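Student robotics club at Jullow Technical School opens its training data to other schools

Brestodov, June 2026 - The robotics club of Jullow Technical School announces today that it has finished the first part of its student project Ploltus. In this project the students teach a robot arm to sort small household goods, such as medicine boxes, tins and flat packages. The recordings made by the club are now free to use for every school in the region.

The work started in February, when the club moved to its new room on the second floor. Since that time the students have made some 2000 short recordings. In each recording a student holds a gripper in the hand and picks up or moves a thing, in the same way that the robot arm should do it later. After checking, 707 recordings were accepted for the first set. The others had bad light, a wrong start position or a missing label, and part of them will be repeated in the autumn.

The club has members from five classes, and for many of them it is the first project with a real robot. The students decided by themselves which goods to use. They wanted packages of different shape and size, because a robot that has learned only with equal cubes has difficulties in a normal home. They also wrote the rules for the recordings, a document of two pages which hangs next to the work table.

The robot arm was provided by the company Alemayehu, which also supports the club with spare parts and with a training day for teachers. The school pays for the room and the computers.

What the students practice

Round and flat things - a tin lying on its side wall is an easy task, but a tin lying flat is much harder to take.

Boxes standing in a basket - the gripper must come in without pushing over the neighbor. The set includes cartons with Chinese print, for example a carton with the title 感冒灵颗粒 and the number 999 in a round green emblem.
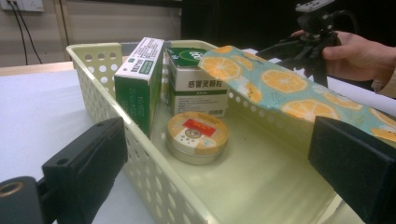
Long packages - the students learn to choose the place where the fingers close, and to keep the package level on the way.

Next steps

In the new school year the club will use the recordings to train the arm and will show the results at the open day of the school. Teachers who want to receive the set, or to visit the club with their class, can write to the school office in Brestodov. Participation is free of charge.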